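Etunau Desktop Parts Notes

README for the Wiltance release

Etunau is a set of written notes on older desktop computers: what is in them, what the parts are called, how they come apart and what goes with what when the parts are put on a shelf. It is kept as plain text files with a small number of pictures. The notes were written for people who take in used office towers, pull them down and either rebuild them or sort them for parts.

Last updated May 13, 2025.

What is in the release

notes/ – one text file per type of part
cases/ – one text file per case layout
labels/ – wording for bin labels and shelf tags
pictures/ – pictures referred to from this file and from cases/
CHANGES – list of edits by version
TERMS – the words we use and the words we don't

There are 800 part entries. Each one has a name, a location in the case, a list of fasteners and a free text field. The free text field is where most of the useful material is, and it is uneven. Some entries run to a full page and some say "same as above."

Format of an entry

Entries are separated by a blank line. The fields are always in this order:

name
location
held by
connects to
remarks

"Held by" takes one of these values: screw, latch, clip, lever, rail, friction, other. If a part is held by more than one thing, the values are separated by commas, in the order you would undo them. "Connects to" lists cables and slots. Leave it empty for parts that carry no signal or power, such as slot covers.

Location is given with the case lying on its side and the open side up. The rear panel is named as the rear panel and never as left or right, as people lay cases down in both directions. Earlier versions used left and right and this caused mistakes in the drive bay files – those have been corrected as of this version, but the file for slim cases has not been checked.

Terms

Socket means the processor socket on the board. The retention frame is the metal frame that closes over the processor, and the lever is the arm that locks the frame down. We write these as two parts because they get bent separately.

Slot cover means the piece that fills an unused opening at the rear panel. Some are plain metal and some are colored.

Drive handle means any plastic piece on a hard drive that is there to be gripped or squeezed when the drive goes in or out of its bay. Other lists call this a rail, a sled or a caddy. We keep rail for the long strips that screw onto the side of a drive.

Drive cage means the sheet-metal box the drives go into. If it comes out as one piece it has its own entry. If it is riveted to the case it is listed in cases/ only.

Shroud is used for any plastic cover over a heat sink or a fan. If you can't tell what a cover is for, write "cover" and leave it there.

Color words

Color is recorded because it is the fastest way to match loose plastic to a case. Use the plain words: black, gray, white, blue, green, red, orange, yellow. Do not write teal, charcoal or navy. For cables, write the color of the outer jacket, and for bundled power wires list each color once.

Color is not proof of anything. A blue data cable and an orange data cable may be the same cable. The notes on power wires describe common practice only, and you should read the label on the supply before you rely on any of it.

Order of work

The files in cases/ follow the same order, and it is the one used at the Strobel bench where most of the entries were written:

Unplug the tower and hold the power button in for 5 seconds.
Lay the case on its side and take off the side panel.
Write down what is plugged in where.
Unplug the hard drive and take it out first.
Take out any cards.
Take off the processor cooler.
Take out the processor, then close the empty socket frame.
Unplug the power supply from the board and take it out.
Take out the board.

Keep screws from the case and screws from the drives in 2 separate trays. The threads differ and the wrong one will go in far enough to do harm.

Processors go into a tray with the contact side protected. Do not stack them. Boards with contact pins in the socket should have a plastic cap over the socket once the processor is out, and if no cap is on hand, close the frame and tag the board "no cap."

Reference layout: tower on its side

The file cases/tower-side.txt is the most complete of the case files and is the one to copy when you start a new one.

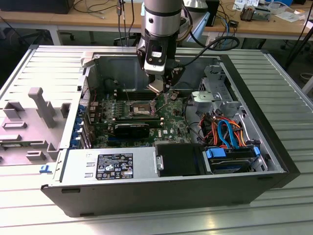 Text and entries by the Etunau maintainers, Wiltance

The socket on this board is open, with its lever raised. For the board entry, start from the socket and work outward. The graphics card lies below it, and the maker's mark, a small white Dell logo, is printed on the board to the right of the card. Use that mark in the entry name, and do not guess at a model number from the color of the board.

Blue slot covers get one entry for the whole column. The gray plastic latch near the upper left corner is entered separately, under case hardware.

The drive entry is short: a hard drive in its bay with bright blue handles at both ends. Record the handles as part of the drive until they have been taken off, then give them their own line. The punched metal cage on the upper right goes under drive cage. The black plastic cover next to the power supply is entered as "cover," following the rule above.

Power supplies are always entered from the label. Copy the printed text as it stands, including the certification marks if you know their names, and put a question mark for any you don't.

Known gaps

All-in-one machines are not covered.
Laptop parts are not covered and will not be.
Fan connectors are named in two different ways. Jora, the label sheet tool, expects the longer names, so labels made from the older entries come out with a blank second line.
Weights were removed in this version. They came from more than one scale and did not agree.
The slim case file still needs its left and right wording checked. This is planned for June.

Sending changes

Send one change per part. Say which case you had open, what the entry says now and what it should say. If you are adding a part, fill in all five fields, even if "connects to" stays empty. Remarks can be up to 3,000 characters – longer ones get split when the labels are built.

Use

The text may be copied, printed and changed for use at a bench or in a class. Keep the name Etunau on copies you pass along, and note in CHANGES what you altered.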